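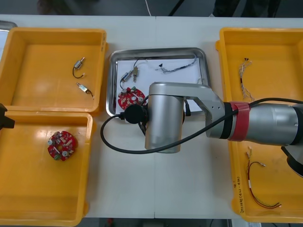

Where do residents of Briltcombe take old batteries and small electronics now that the Balier Street depot has closed?
To the service window at the Pirnora Transfer Station, on the north side of the building, during regular station hours.

Briltcombe Public Works thanks the 311 households that used the Balier Street depot in its final month. Items left there before closing have been moved and need no further action from residents.

Accepted at the window: phones, chargers, cordless tools, toys, small kitchen appliances, and loose circuit boards. Televisions and refrigerators are handled by appointment only. Please call the station office and ask for extension 46.

Batteries should be taken out of devices where this can be done by hand. Tape the ends of lithium batteries before you bring them. Swollen or leaking batteries go directly to an attendant — do not place them in the drop box.

Residents may bring up to 10 items per visit at no charge. Businesses need a permit, issued by Ingegerd Strand's office at Town Hall. Permits from the Balier Street depot remain valid until they expire.

The department does not erase data. Phones and computers should be reset by the owner before drop-off. Printed instructions are available at the window in English and Portuguese, the latter prepared by Adelino Teixeira of the town library.

Bus riders: Route 31 stops at the Veloso Road gate. The footpath from the gate to the window is open, and the lower parking lot remains closed for paving until June.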